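Skulunmont Robotics Club – progress report to the Benítez Fund
1/27/24

Hello all,

You asked for a page or so on how your money is being used, so I'll try to keep to that, although anyone who has sat next to me at dinner knows it's a struggle. The short version is that we're busy, we're mostly on plan, and the one thing that's behind is my fault.

When I wrote the application I said we'd have seven students working on the simulated arm by the middle of the school year. We have seven! They aren't quite the same ones I started with (two moved over to the line-following group and two came the other way, so it evened out), but they turn up, and they've started arguing about joint limits on the stairs, which I take as a good sign.

The job we set them is called Gulosine, a name the students picked and won't explain to me. They have a simulated room full of household odds and ends, and the arm has to go to a named object, pick it up and put it somewhere sensible. Everything is done in the simulator for now. That was the plan from the start, as a real arm would have eaten the whole grant and we'd have had nowhere to bolt it down.

Most of the autumn went on getting the arm to move where it was told. I'd expected that bit to take a fortnight and it took the whole half term. The students wrote their own version of the reaching code first, and it was slow and wobbly, but I let them finish it before showing them the library one. I'd do it that way again. They now understand why the elbow sometimes swings out the long way round, and they can usually spot it coming.
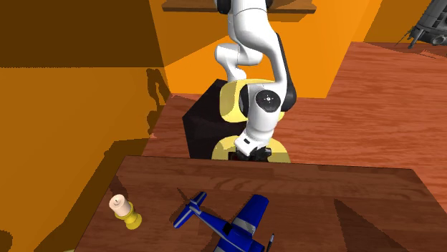 Once the reaching was behaving itself we moved on to gripping, and that's where we are today. We run every new version of the code through 100 attempts with the objects shuffled, and the students keep the tally on a shared sheet. The latest version managed 50. In the proposal I promised you better than that by now, so I'd rather you heard it from me. Most of the failures are the same sort: the fingers close a bit early and the object gets nudged along. Aitana Barrios, who is in her last year with us, has rewritten the part that decides when to close, and we're testing it over the next couple of weeks.

The lighting has been a side project I didn't plan for. One pair wanted to know whether the arm's own shadow was confusing the bit of code that looks for objects, so they've been moving the lamp about and rerunning the same attempts. No firm answer yet. They've written it up very carefully, though, and I've asked them to present it at the open evening.

On the money side, we've spent £109 since my last note, all of it on memory for the two older computers, which had been falling over whenever anyone turned shadows on. The rest is untouched. I'd like to keep it for the trip to the Gostitz schools challenge in March – the entry is free but the coach isn't.

And the thing that's behind: the teaching notes. I said I'd have the first set ready to share with other clubs by Christmas and I've only got the opening two sessions written up in a state anyone else could follow. The rest are in my notebook, in handwriting. One of the students has offered to type them and I've said yes before she can change her mind. You'll have the full set before we leave for Gostitz.

If any of you would like to come and see a session, please do. We start after the last bell and finish when the building closes, and there are usually biscuits.

Thanks again for backing us,

Club lead, Skulunmont Robotics Club

Recent items
Gostitz schools challenge: travel and consent forms
Line-following group: new track layout
Gulosine: how we score an attempt
Open evening – who is presenting what
Old keyboards and monitors wanted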